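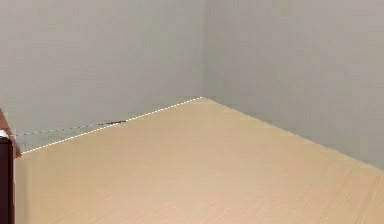 Last changed: 2018-02-13

Week 9 notes: finding the table plane
Instructor: Nuria Gudeta. Lab questions to Sudheer Kaimal.

The planner needs to know where the table is before it can place anything on it. Today we fit a plane to the depth points from the simulator, using the bare tabletop in the room corner.

Our scene has three large flat surfaces: the table and two gray walls. RANSAC returns whichever plane has the most points, and a wall can win. Check the normal first. If it does not point close to straight up, remove those points and fit again.

Work through one case by hand. We sample 2,000 points and 1,989 have valid depth. Drop the rest before fitting.

Watch the back left edge, where there is a thin white line between wood and wall. A color-based edge finder will lock onto it. The back right edge is soft and gives a much weaker response – do not use the same threshold for both.

Crop the dark brown piece at the far left by hand for now. Tsehay Assefa will cover clustering next time.

Homework: run the fit with seed 365 and hand in the plane equation.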